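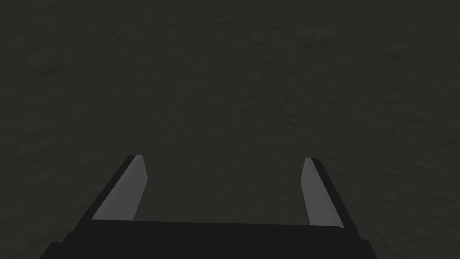

*Page last changed: February*

# Shop tips for working next to the arm

I've been at Filtcombe long enough to remember when every hinge plate in the place got picked up, deburred and boxed by hand, mostly mine. Now we've got a robot arm on the loading bench and a sim on the office computer where we try moves out first. People keep asking me the same things at smoko, so I'm putting my answers on one page. Add your own at the bottom (Agnes Skinner has the login).

## Try it on the screen first

Run every new pick in the sim before it goes near the bench. I start with the jaw open over a plain dark floor with nothing on it, and only look at the fingers. The pale grey inner faces show up well against all that black, so it's easy to see if one is tilted more than you meant. Once I'm happy with the open position I bring in the part, then the tray, then the fixture. Load the lot at once and you'll spend your morning chasing a clash that was there from the first line!

Save under a new name each time. Vilgot saved over my Karnidska bracket program and I'm still bringing it up.

## Setting up the bench

- Put masking tape down where the tray goes and write the part name on it. Replace it when the corners lift.
- Wipe the finger faces with a dry rag at the start of shift. If they're oily, a bit of metho on the rag, and let it flash off before you run anything.
- Mugs live on the shelf by the door. Yes, even the one with the lid.
- Keep a soft brush hooked on the guard for swarf. The air gun just blows it into the tray you've already filled.
- Coil the pendant cable in big loose loops. Tight coils kink right where it goes into the plug, and a new cable takes forever to come.

Do five slow cycles after any change, with a hand near the stop and everybody else outside the tape. Five, please, even if the first three look beautiful. Program 1245 looked beautiful for three and then tried to put a plate where the tray wall was.

## What to do with your hands now

This is the one I get asked quietly. When the arm came in, I thought my job would turn into watching it, and for the first month it pretty much did, and I was bored out of my skull and my back still hurt from standing in one spot. What fixed it was swapping stations. We change over at 3 in the afternoon, so whoever loaded trays in the morning goes to inspection and the other way round. Zachary Sawatzky worked out the roster on the back of a Charbonneau delivery docket and it's still the one we use.

A few things that have helped me:

- Get a stool at inspection, and set it so your elbows sit level with the bench top. I had mine too low for weeks and my neck let me know.
- Keep your hand skills up. I do a tray of deburring the old way every so often, partly for the odd jobs the arm can't hold and partly (fine, mostly) because I like it.
- Learn to read the program, even if you never write one. Hélène Lévesque sat with me over lunch for a couple of weeks and now I can at least tell which line it's stuck on before I go and find her.
- Write down what went wrong in the red book, in your own words. "Dropped it, left side, small plates" is heaps better than a fault code.

My wrists are better than they've been in years, I'll give it that. I do miss the chat, though. Four of us used to stand round that bench and now there's one, so we've moved morning tea back to a proper sit-down and I'd fight anyone who tried to shift it.

## Teaching someone new

Let them load trays by hand for a few days before they touch the pendant. They need to know what a bad plate feels like, with the burr on the wrong side or that slight bow in the long ones, or they'll blame the arm for everything. Ginette Bouchard does this with all her starters on the Lutero line and hers settle in quicker than mine did.

Then put them on the sim and have them open and close the jaw until they stop mixing up left and right. Everyone mixes them up, me included, so the pendant has a strip of blue tape on its left edge. Please leave it there.

## Still to sort out

- Better lamp over tray 7
- Somewhere to hang the pendant that isn't the fire extinguisher bracket
- Who's got the good 5 mm hex key? It was in the top drawer.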